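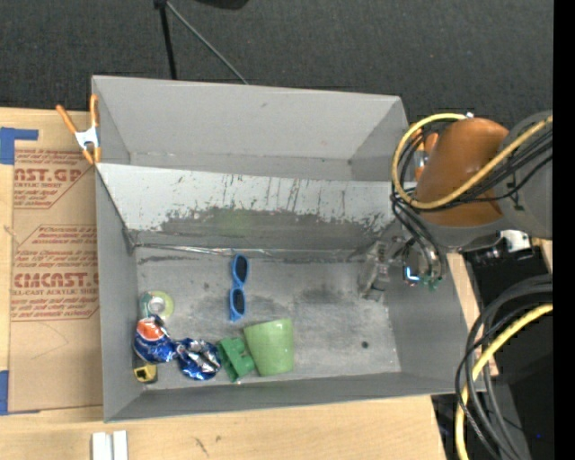 How to prepare a bin picking demonstration for an open day

I have prepared the picking station for visitors in Skumholm two times now, in May and again on 28 August 2025. The first time I made many mistakes. I write down my way of working so that the next person can start from it and change what he or she does not like.

You need a robot station which is already running and has passed its safety check. This page does not teach the installation.

Step 1. Choose the objects

Take objects which every visitor knows from home. Sunglasses, a cup, a tape measure, a roll of tape and a crushed drink can are all good. Visitors look at them and think about how their own hand would do it, and then they begin to ask questions.

Try to mix easy and difficult. A toy block has flat sides and is mostly easy. A crushed can is different from every direction, and shiny metal can be hard for the camera. Sunglasses are thin in some places and wide in others. I like to have more than one crushed can, as they never have the same shape.

Do not take glass, food, or anything with a sharp edge. Feel the cans with your fingers before you use them, and throw away a can if the metal has opened.

Step 2. Fix the bin

The bin must not move when the gripper touches the wall. We use a spring clamp on the edge of the bin. In May I trusted the weight of the bin only, and after lunch all the picks went wrong by a small distance. Draw a pencil line on the table along the bin, then you can see quickly if it has moved.

Anything flat that stays on the table should be taped down at the corners. Scratches inside the bin are no problem for us. I do not clean them away, I only wipe out the dust.

Step 3. Look at the hoses and cables

Move the arm slowly by hand control to the far corners of the bin. Watch the air hose and the cables the whole way. They should follow the arm without becoming tight and without hanging down into the bin. Do this again after every change of gripper.

Step 4. Make the test run

Do the test on the evening before, with the same lamps that will be on during the visit. I run the station for 2000 seconds without touching it and write down each failed pick with the name of the object. If one object fails again and again, I take it out and put in another. A few failed picks should stay. The visitors in August were most interested when the robot missed something and tried again.

Step 5. Receive the visitors

Groups of seven are the best size at our table. With more, the people at the back see only shoulders. I speak for two minutes, then I let the robot work for five minutes, and then come the questions.

Let a visitor put the objects in the bin, but only when the arm is stopped and you have the stop button in your hand. Fiachra Mac Mathúna taught me to say aloud "the robot is stopped" and wait until the whole group is looking at me. It felt strange in the beginning but I do it always now.

Questions that come in nearly every group:

How does it know where to hold the thing? Explain it with a cup. Show with your own hand two places where you can grip it, and one where you cannot.

What happens if two objects lie close together? Say that this is harder, and push two of them together for the next run.

Can it break something? Say yes, and tell them why we selected these objects.

Step 6. After the last group

Stop the arm in its rest position and close the air. Take out the objects and keep them in one box with a list in the lid. Save the notes of failed picks together with the date of the visit. Leave the clamp on the bin if there is another visit the next morning.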